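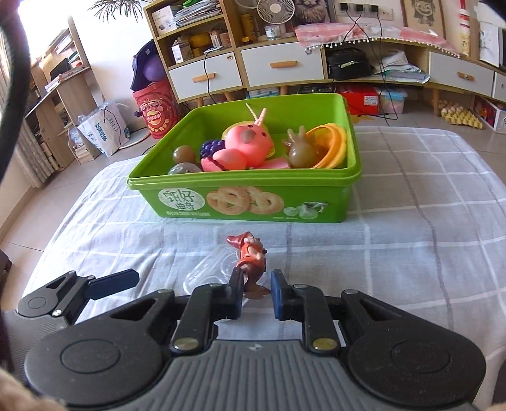
Terkerach welcomes end to primate photo sessions at Cuvuvmont

For immediate release

The animal protection charity Terkerach has welcomed the decision by Harms, the company that runs the Cuvuvmont leisure park, to stop offering paid photographs with live monkeys. The last session will be held in May, before the park opens for its main season.

Under an agreement signed by both organisations, 13 long-tailed macaques now kept at the park will move to Bokgate, a primate sanctuary managed by Terkerach. The animals range in age from two to 17 years. Most were separated from their mothers early and have spent their working lives in harness, being passed between visitors.

The agreement follows talks that began after Terkerach delivered a petition carrying 2,547 signatures to the company's head office. Many of those who signed had visited the park with children and wrote of their unease at seeing the monkeys handled under bright lights for long periods.

"We are grateful to Harms for the open manner in which these talks were held," said Dorin Vlad, director of Terkerach. "The company allowed our veterinary staff to see the animals, shared its records in full and has agreed to pay for their transport. We would urge other operators to take the same course."
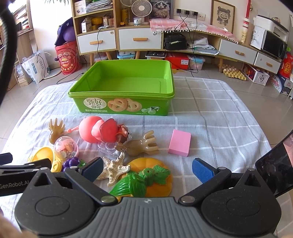
Records examined by the charity show that the park held 392 photo sessions over its last season. Individual monkeys were used in as many as four sessions a day, with short rest periods in cages behind the booth.

Smaranda Radu, head of veterinary care at Bokgate, said that the first months would be given over to health checks and to the slow forming of social groups.

"Macaques live in large and complex families, and several of these animals have had little chance to learn how to behave with their own kind," she said. "Some have had their canine teeth cut down, and they will need dental treatment before they can be introduced to others. We shall move at the pace the animals set."

The macaques will live in a heated building with access to two outdoor enclosures. Bokgate is not open to the public, and the animals will not be bred, sold or lent.

Relu Neagu, general manager of the Cuvuvmont park, confirmed that the booth would be taken down and that the five members of staff employed there had been offered other posts.

"Our visitors' expectations have changed, and we have listened to them," he said. "We are satisfied that the animals are going to a suitable home."

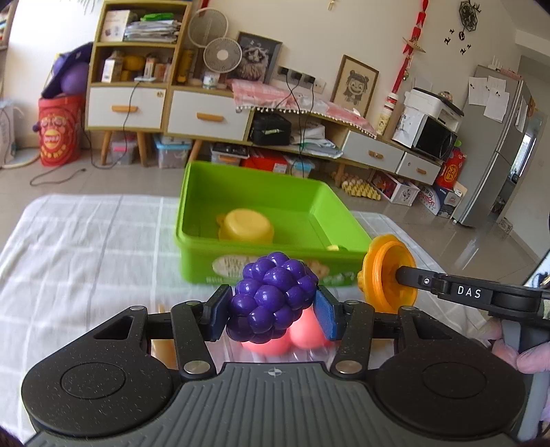
Toy grapes held in a gripper, a toy peach and a white tablecloth.

Terkerach is calling on licensing authorities to end the use of primates as photographic props at all leisure sites. Its policy officer, Mbali Magagula, will present the charity's proposals to local councils later in the year.

Members of the public who wish to support the care of the macaques may do so through the Bokgate sponsorship scheme. Gifts of bedding and browse cannot be accepted without prior arrangement.

Media enquiries should be addressed to Oana Cârstea, Terkerach press office. Interviews with veterinary staff are available on request.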